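# About Zerden

Zerden is a small shared workshop with a big table, a temperamental bandsaw and a lot of half-built robots. I'm Ga-eun, I started the place with Tomás Veloso, and I've been told our old about page read like a tenancy agreement, so I'm having another go!

We build grippers. More precisely, we build hand-held ones, the sort you pick up and use yourself, with a pair of fingers at the business end, and we use them to try out everyday household jobs before any of it goes near an arm. Fabric is the thing we keep coming back to. A block of wood stays where you put it. A folded bit of corduroy has its own ideas, and it'll sag or roll over or bunch up the second you pinch it in the wrong place. I love it (Tomás doesn't, he'd much sooner be doing mugs).

A lot of our work happens at home, on ordinary beds and ordinary floors. A bed is a brilliant test bench. It's soft, it's never flat, and if the bedspread has a loud pattern on it then so much the better, as far as I'm concerned. Number 017 gets taken out more than any of the others, with its yellow fingers and the little label on its back.
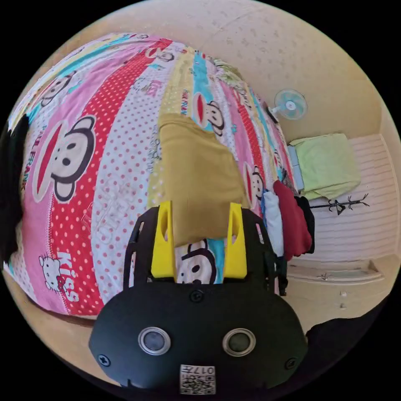 **Ga-eun Pyo**

So, how did we get here? I used to repair sewing machines, which is a lovely trade if you like small screws and other people's fluff. Tomás was renting the unit next door and making brackets for shop shelving. He came round to borrow a set of hex keys, saw me trying to get a clamp to pick up a sock, and stayed until it was dark. We never did get the clamp to do it. By the end of the month we'd moved his printer to my side of the wall and were sharing the rent.

The name came off an old crate that was in the unit when I took it on. It had ZERDEN stencilled on the side and nothing in it but straw. We've never found out what it was.

There are four of us now. Tomás does the printed parts and most of the swearing. Jae-in Ki looks after the electronics and is the only one allowed to touch the good soldering iron, after what happened to the last one. Fermín Barrientos came to us from a bike shop and he's the person to ask about anything that slides, turns or squeaks. And I do fingers! Finger shape is my whole week, some weeks. How long, how stiff, where the cut-outs go, what the tip should feel like when it meets a hem.

The first finger I was properly pleased with we called Dirnlow. It was far too soft and it folded up like a wet chip if you asked it to lift a towel, but it was kind to cloth, and every pair I've drawn since has a bit of Dirnlow in it somewhere. The one after that was Temimell, which was much too hard and put a crease in everything. We keep both on a nail by the kettle. If you come to visit you're welcome to have a squeeze and tell me which you like better — I do keep asking people.

Our rule for testing is that everything gets 100 goes before we're allowed an opinion. It's dull, I won't pretend it's not. You pick the cloth up, you put it down, you fold it over, you shake it out, and you start again. Jae-in puts the radio on. But you find things out at go sixty that you'd never have guessed from the first ten, mostly to do with your own wrist. Corduroy has been a favourite of mine lately, as the ridges give the fingertips something to hang on to and you can feel straight away if you've grabbed it across the grain. 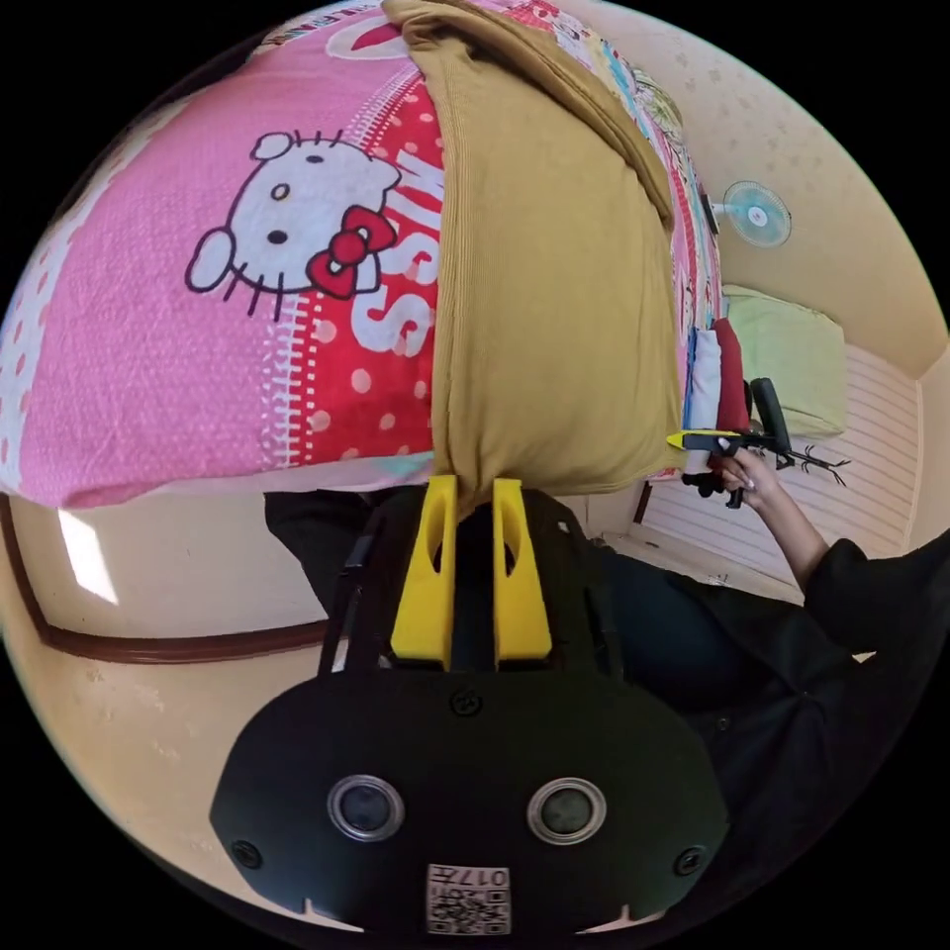

Two hands are harder than one, by the way. With one gripper you can get into a nice rhythm and kid yourself you're quite good at it. Put a second one in your other hand and suddenly you're patting your head and rubbing your tummy, with a tea towel. Fermín is annoyingly good at this and I'm still not.

If you'd like to build something with us, come along. We have an open bench on Tuesday evenings and you don't need to know anything before you turn up. Bring something you'd like to see picked up and we'll have a try at it. People have come in with oven gloves, a swimming costume, a very nice scarf and once a whole duvet cover, which we did not manage. Tea is free, and a place at the bench for the month is £4 (that covers filament for small prints, but please ask before you start anything bigger than your hand).

We also run a beginners' build called Noh, over two Saturdays. You'll go home with a simple two-fingered gripper that you've put together yourself, screws and all. The printed parts are done for you beforehand, otherwise we'd all be stood round the printer until bedtime. Children are welcome with a grown-up, and they're generally quicker at it than the grown-up.

We don't sell finished grippers. I get asked this a lot and I'm sorry to be a disappointment! What we will do is lend you a set of fingers to try on your own build, as long as you tell us how you got on and you don't mind me sending you a list of questions afterwards. It's a long list. A-yeong Yang borrowed a pair for her laundry-folding project and wrote me back six pages, so she's had first pick of the new ones ever since.

The door is the green one round the side, and the bell doesn't work, so give it a good knock. If there's music on, knock harder.

*Page last updated Jul 9, 2024*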